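Opinion > Work and Shop Floor

The robot wants my wrists

I've worked at the Nidby packing plant for long enough to have opinions about tape guns, so of course I have opinions about this. Last July the company (Wollorside, if you've ever bought a kitchen set by mail) announced that the kitting line was getting automated. There are 24 of us on kitting. We pick the spatula, the brush, the ladle, whatever's on the ticket, and we lay it in its spot in the tray. You do that 4,000 times and you get pretty good at it!

I figured a truck would show up, some arms would get bolted down, and we'd get a sheet cake and a handshake. What happened is that they asked for people to come off the line and teach the thing. You take a gripper in each hand, you stand at a practice board with the tool shapes drawn on it, and you do your job the way you'd normally do it, except with pinchers where your fingers ought to be. The system is called Puveda. Everybody I know calls it Miranda, after the line she's going on, and yes, I say "she" now too.

I signed up on day one. It's indoors, it's quiet, and you get to sit down between runs. I liked it a lot more than I expected to, and I want that on the record before I start complaining.

My complaint is about the money, mostly. For a teaching shift we get our regular kitting rate plus 2 dollars an hour. Fine, I'll take it. But when I pack a tray, the company gets one packed tray. When I teach a tray, they get something they can keep using after I've gone home, and maybe after I've gone for good. Those are different things to sell, and I don't think they should cost nearly the same.

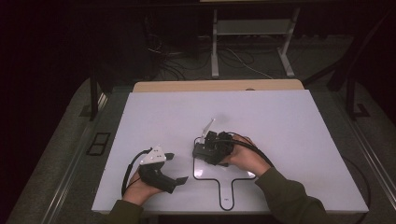
Teaching shift: a gripper in each hand, over the outline of a paddle shape.

And there's a lot in there that never got written down. How you turn your wrist a little before you set a handle down, so it doesn't roll. How you go slower near the tray wall. I learned that stuff from the woman at the next station, who learned it from somebody else, and none of us ever thought of it as worth anything. Well, somebody does now, or they wouldn't be recording it.

My sister-in-law thinks I'm nuts to help at all. I get it, but if I say no they'll ask the next person, and I'd sooner be in the room asking questions. So I've been asking. I want a written promise that anyone who teaches 200 hours gets first pick of the new jobs, the ones where you mind the machines. I want the extra pay to keep coming as long as the recordings are being used. The answer so far is that they're looking into it – which at Nidby can mean a week or it can mean forever.

In the meantime I'm back on the board Tuesday, and I've started writing down my own hours in a notebook. If you're on kitting and they ask you, do the same.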